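What the guest bed collects

A decluttering method I have been told to try, more than once, goes like this: dump everything on a bed, so you can't go to sleep until it's dealt with. Montserrat Arrieta swears by it. I have my doubts about any system that depends on me wanting my bed back, because I have slept in an armchair out of stubbornness before.

Still, on November 26, 2025, I gave it a go. The leaf-print blanket went down first, then the contents of a drawer I had been avoiding since February. Tissue packs, wrappers, a red cigarette box with gold writing on it. I don't smoke. The drawer evidently has its own opinions.
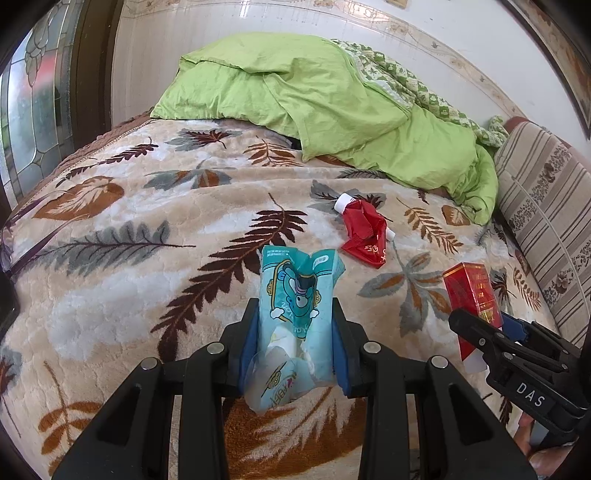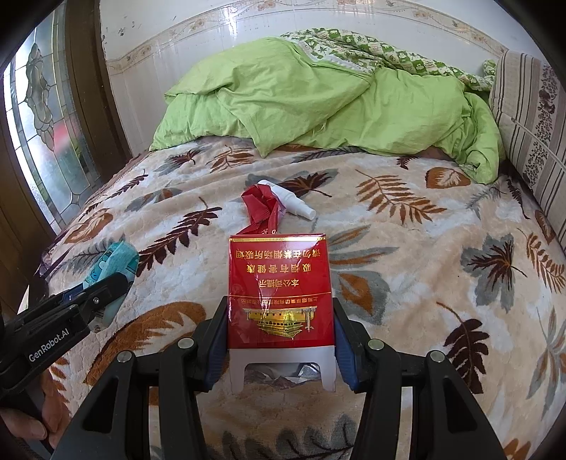
Leaf blanket not included in the purge.
3 min read

The cigarette pack is the one I got stuck on. It has a gold gate with a tiered roof on it, and a warning in Chinese that smoking is harmful and please don't do it where it isn't allowed. It's a handsome box, and handsome boxes are how I ended up with a full drawer. Covadonga Esteban thinks I should keep it for buttons. I own four buttons.

The plan says every item gets 90 seconds and then a verdict: keep, toss, or give away. I don't buy the number. A crumpled red wrapper needs no time at all. The teal pack with the upside-down cartoon on it needed more, as I wanted to know who the character was and never found out.

Then there are the storage people. Vallejo makes a set of drawer dividers that the method's fans all seem to own, and Dravano has a bigger one with lids. Maybe they work. My suspicion is that a divider gives junk an address -- and once it has an address, it stays.

So the wrapper went in the trash, the small spray bottle went to the bathroom shelf, and the light blue cloth with the little cartoon figures went in the wash. The red pack is on the windowsill for now. I slept in the bed, which Montserrat will count as proof. I was tired and would have slept on top of it all.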